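About Korker

Small group walks and slow trips, run out of Cornberg. Two of us in the office, a handful of guides, one van that mostly starts.

Korker began as a newsletter. Lena Sikora was writing up long train journeys for friends, the friends wanted to come along, and by the next May she had six people on a platform with the wrong shoes. They all finished the route. Four booked again before they got home.
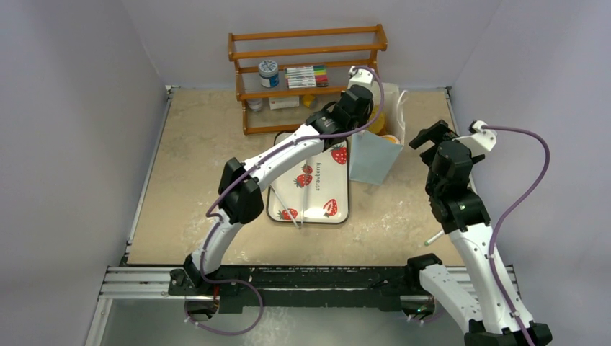
We still keep it small. 12 people max, never more, even when a trip sells out and the emails get pushy. Family guesthouses where we can get them. Local buses. Lunch out of a paper bag, dinner at a long table. If you want a coach and a microphone there are plenty of good companies for that and we'll happily give you names.

Where we go

The Czarnecka valley — spring and fall, 6 nights, hilly but not brutal. Guvonby and the coast path, flatter, windier, better cake. Winter trips on request. New routes get walked by one of us first, start to finish, with a full pack and a notebook. Some don't make it. The lake loop was lovely untill the last ferry left at 4 p.m. and that was the end of the lake loop.

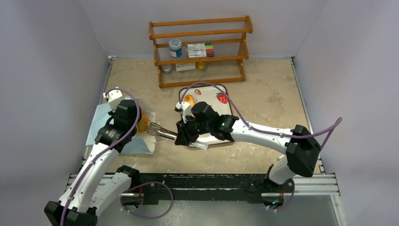
Mackenzie Gosselin

Routes and bookings. I came on the second Guvonby trip as a paying guest, complained about the maps and got handed the maps. So if you're lost, that's me. I answer the phone most mornings, email is better in the afternoon. I also write the trip notes, which are long. Please read them anyway, especially the bit on socks.

Money stuff: deposit is $600, balance due before departure, flights not included. Plans change, tell us early and we'll move you to another date if theres room.

Solo travelers welcome, no single supplement in Guvonby. Dogs, sadly no.

Questions — use the contact form or call the Cornberg office.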